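Cendano Trade Print - Customer Newsletter
September
By the Cendano print desk

Preparing artwork for printed cotton bags and pouches

Most delays on fabric orders come from the artwork file, and most of the faults are the same few. This item sets out what the print desk checks before a job is released, and what has changed for the fall ordering period. It applies to flat cotton totes, drawstring pouches and the lined bottle sleeves. It does not apply to paper carriers or rigid boxes, which have their own sheet.

File format

Send vector artwork as PDF or EPS with all text converted to outlines. If a font is left live and we do not hold a license for it, the software substitutes another one and the proof goes back as failed. Bitmap artwork is accepted for digital transfer only, at final print size. Enlarging a small web logo to fit a tote panel does not add detail to it, and the edges will print as soft as they look on screen at full zoom.

Place one design per page. Where a bag is printed on both faces, supply two pages and label them front and back in the slug area, outside the print box. Please do not put the label inside the print box. It has been printed more than once. 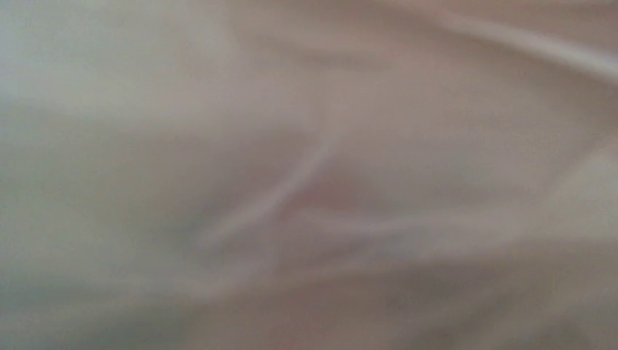
Color is the second check. Screen print jobs are mixed to a spot reference, and the reference has to be written in the order as well as set in the file, as the two often disagree. When they do, we stop and ask. Process color values will be matched by eye to the nearest spot ink unless the order is marked for transfer. Natural, unbleached cotton is not white, and light inks laid straight onto it will shift toward the shade of the cloth. Pale yellow, light gray and most pastels need a white underbase. An underbase counts as one color for pricing and adds one screen to the setup charge.

Dark cloth always takes an underbase. For a thin line over an underbase, allow a little extra width in the drawing. The top color is printed slightly larger than the white beneath it so that no white shows at the edge, and very fine lines can close up.

Line weight and text size

The minimum positive line for screen print on cotton is 2 points. Reversed lines, where the cloth shows through a solid area, should be heavier. The minimum text size is 10 point in a plain sans serif. Serif faces with thin strokes need to be larger, and script faces are judged case by case. Transfers hold finer detail, but a transfer has a carrier edge, and on loosely woven cloth small separate letters may lift after repeated washing. For anything that will be laundered, choose screen print.

Large solid areas are the other common problem. A solid that covers most of a panel makes the bag stiff and can crack along the fold lines once packed. Our limit for a single solid is 80 percent of the print box. Above that the job is quoted as an all-over print and is run on cut panels before sewing, with a longer lead time. If the design is mainly a solid block with a logo reversed out of it, consider ordering dyed cloth in a near color and printing only the logo. It is usually cheaper and it folds better.

Position

All positions are measured from the top hem and the center line, never from the bottom seam. Sewn goods vary, and the bottom seam varies most. Keep artwork clear of hems, side seams and handle stitching. A screen cannot lie flat over a seam, and the ink will skip next to it. Drawstring pouches need more room at the top than most people allow: the channel gathers the cloth when closed, and a logo placed high on the pouch disappears into the folds. Check the position on the template with the cord drawn up as well as open.

The templates were redrawn in September. The print box on the Nimmont tote is now slightly narrower, and the Obeidat pouch has separate templates for single and double cord. Old templates will be accepted until stocks of the earlier Nimmont pattern run out. After that, files on the old template will be returned for repositioning.

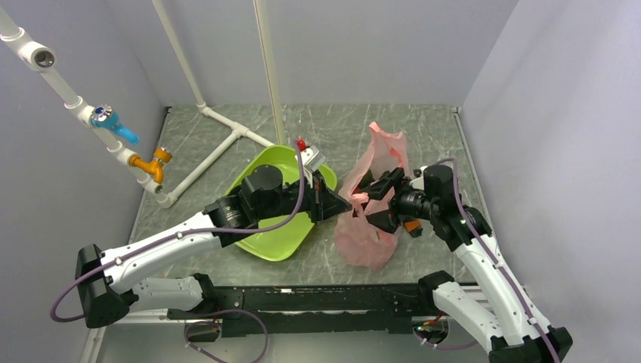
Two robot arms in a gray-walled booth, with a lime-green tray.

Proofs and samples

Every order receives a PDF proof at no charge. A PDF proof confirms size, position, spelling and the number of colors. It does not confirm shade. If shade matters, ask for a printed sample on the actual cloth before the run, and allow for it in the schedule - the sample is made with production screens, so the setup charge falls due when the sample is ordered. Changes to artwork after that point need new screens.

Approval must come in writing from the account holder. Proofs received before 10 a.m. are released the same working day.

Quantities

The minimum order for screen print is 100 pieces per design and cloth color. Changing ink color partway through a run is possible on one-color jobs and carries a wash-up charge. Splitting a run across two bag sizes counts as two orders, even with the same artwork, unless the print size is identical on both. Small overruns and shortfalls are normal on sewn goods and are invoiced as delivered.

Packing

Standard packing is flat, in bundles, with handles tucked inside. Individual folding is available and should be requested at quotation. Orders moving on the Endar consolidated service must be carton labeled with the purchase order number on two adjacent sides. We apply the labels, but we need the number before packing starts. Numbers sent afterward mean opening a closed pallet, and this is charged at the handling rate.

The revised templates and the current ink chart can be had from the print desk on request. Please quote your account number.

Contact the print desk | Copyright Cendano. All rights reserved. | Back to top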